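Notícias da oficina -- a bancada nova da Rurneler

Quem passa pela nossa sala de preparação desde março já reparou que o ambiente mudou um bocadinho. A Rurneler aluga material de som para festas, escolas e congressos, e durante anos a parte mais cansativa do trabalho foi sempre a mesma: montar suportes, encaixar microfones, conferir tudo e voltar a arrumar. Num mês cheio passam-nos pelas mãos mais de 1,000 peças, e em março foram 931 só de microfones e tripés!

Agora os dois braços da bancada Hedine tratam de uma boa parte dessa repetição, e as 3 colegas que faziam o turno da manhã passaram a ter tempo para o que gostam mesmo -- ouvir cada microfone com calma, falar com os clientes, ensinar quem chega.

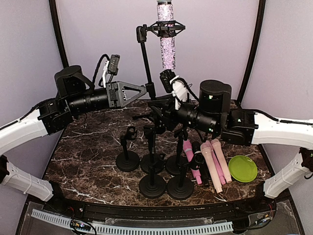 Claro que houve receios, e ainda bem que foram ditos em voz alta. Ficou combinado que ninguém perde horas e que as 16 pessoas da equipa fazem a formação da Priltell, cada uma ao seu ritmo. A primeira sessão é a 6 de outubro, na sala grande, com café e bolo. Tragam perguntas, mesmo as mais teimosas (essas são as que mais nos ajudam).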